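Two Arms and a Plastic Stand: An Afternoon at the Tolholm Open Day

The bus from the station at Javham stops at the gate, and from there you follow the paper arrows. Tolholm has opened its robot workshop to visitors every May since it moved into the building, and this spring the list of people who wanted to come ran to 577 names. They were let in by groups, one group every 30 minutes, with coffee in the hallway for anyone who showed up early.

I was in the group that went in at 2 p.m. Most of the people with me worked in small factories or repair shops. A few were parents with teenagers. One man had brought a bag of plastic hinges from his own plant and wanted to know if a machine could put them together. He was told to hang on to them until the end.

Tolholm does not build robots. It buys arms, fits them with grippers and works on the part that comes after, which is getting them to handle everyday objects that were made for people. The arms in the workshop are set up in pairs. Each pair has a name, and the one we spent the most time with is called Jalleo. Nobody in the group asked where the name came from, and I forgot to.

Harish Annamalai runs the workshop and led our tour. He talks fast and walks fast, and he began by asking everyone to stay behind the tape on the floor. Then he explained what the company calls handling work. A welding robot in a car plant goes to the same point in space all day long. The part is held for it in a fixture, and if the part is out of place the line stops. Handling work has no fixture. The object sits where somebody left it, and it may slide or tip when it is touched.

"A box is easy," Annamalai said. "Give me something with legs that fold, and a clamp, and a pole that moves when you don't want it to. That takes us weeks."

The task for the afternoon was a white plastic stand with a clamp and tubular legs. One arm has to hold it near the top while the other works on a joint lower down. Annamalai said the hard part is the holding. If the upper gripper squeezes too little, the stand turns when the lower one pushes. If it squeezes too much, the plastic bends and everything below it shifts a little, so the second arm is reaching for a place where the joint used to be.
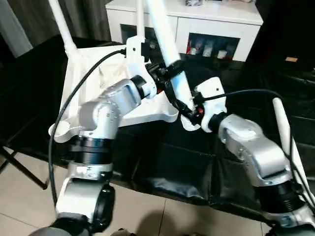

Does a person have to steer the arms the whole time? At Tolholm a person steers them while a new task is being taught, and after that the arms run the task by themselves with an operator close by who can stop them.

The teaching happens in a side room. The operator sits at a bench with a pair of handles, and the arms copy what the hands do. It looks simple until you try it. Visitors were allowed a turn each, with foam blocks in place of anything that could break. A girl of high school age stacked hers on the first try and went back to the end of the line to do it again. I knocked mine over. What I missed was any feeling in the fingers. You see the gripper close, but nothing tells your hand that it has touched something, and you end up watching the block for the smallest movement.

Annamalai said new operators start with 10 short tasks before they are given anything with a joint in it. Some of them pick it up in a morning. Former sewing machine operators have done well at it, he said, and so have people who fix bicycles. Engineers tend to be slow at first.

The company's main customer is Thampi, a firm that rents out display and event equipment and gets it all back folded wrong, taped up or missing a foot. Checking and refolding it is dull work, and Thampi has trouble keeping people on the job. The plan is to have a pair of arms take over part of the sorting bench. No date has been set. When one of the factory owners pressed for a price, Annamalai said he would not quote one for a task that was still being taught.

He was just as direct about speed. A worker at the sorting bench is faster than the arms and will be for a good while. The arms can keep going in the evening, though, and for Thampi that may be enough. Somebody asked what happens to the people on the bench now. Annamalai said that was a question for Thampi, and that he had asked it himself before signing.

The man with the hinges got his answer at the end of the tour. Annamalai took two from the bag, snapped them together, pulled them apart and did it again near his ear to hear the click. He asked to keep a dozen. The man wrote his phone number on the bag and left the whole thing on the counter.

The workshop takes group visits outside the open day as well, by arrangement with the Tolholm front office. Closed shoes are required, and children need an adult with them.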